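Folding fabric on a small table without it sliding around?

Asked in Laundry & Linens

Hi everyone, hoping somebody has a trick for this. I moved in May to a much smaller place and my old folding spot (the guest bed, bless it) is gone. What I have now is a white rectangular table pushed up in the laundry corner, walls on three sides, and a smooth slick top that I loved in the store because it wipes clean in two seconds. It is a Clestwood, if that matters to anyone. Well, everything I lay on it skates off. I get one edge of a pillowcase lined up, reach over for the other edge, and the first one has wandered away. T-shirts are worse, and the silky scarves I won't even discuss.

I also can't decide how to hold things while I fold. My mother always picked the cloth up and folded it in the air against her chest, but she was tall and I am very much not. So I work flat, and I end up chasing wrinkles from one side to the other until I've got more of them than I started with.

I don't want to cover the table with anything permanent, and I'd rather not spend a lot. Thank you so much in advance, you were all so kind about my curtain question!

Answer 1 (marked helpful by 158 people)

Oh, I feel for you, I had the same kind of table for years! The thing that fixed it for me was keeping both hands in the middle of the cloth to begin with. Most of us grab the corners first and pull, and on a slippery top that just drags the whole piece toward whichever hand is stronger.
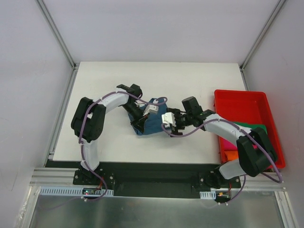 Start from the center, press down lightly with your fingertips, and smooth outward a little at a time. Once it lies flat, leave one hand resting where you want the crease and bring the far edge over with the other. Don't lift the resting hand until the edge is down. It feels terribly slow for the first few pieces, and then one evening you notice you've gone through a whole basket while listening to the radio.

For the scarves, put a cotton dish towel underneath, a plain one with a bit of nap to it. The scarf grips the towel and the towel stays put better than you'd think. When you're finished it goes back in the drawer, so nothing permanent. And put your bin of things to be folded on the side of your weaker hand, so your good hand is free to do the placing. I had mine backward for ages and couldn't work out why my shoulder ached.

Chang-ho Nam

Answer 2

get a folding board. Closora makes one, so does Skorner, either is fine for shirts. no good for sheets

Answer 3

I agree with Chang-ho about the towel, although I use an old flannel pillowcase because it covers more of the table. One thing I'd add is to check the height. If your table is low you'll be leaning your weight into the cloth, and that's when it shoots out from under you. I put risers under mine and it made a big difference to my back too.

Sheets I still do on the floor of the hallway, I'm afraid, with the cat shut in the bedroom.

Comment from the asker: Tried the dish towel tonight and got three scarves done without a single one on the floor! Will look into risers this weekend.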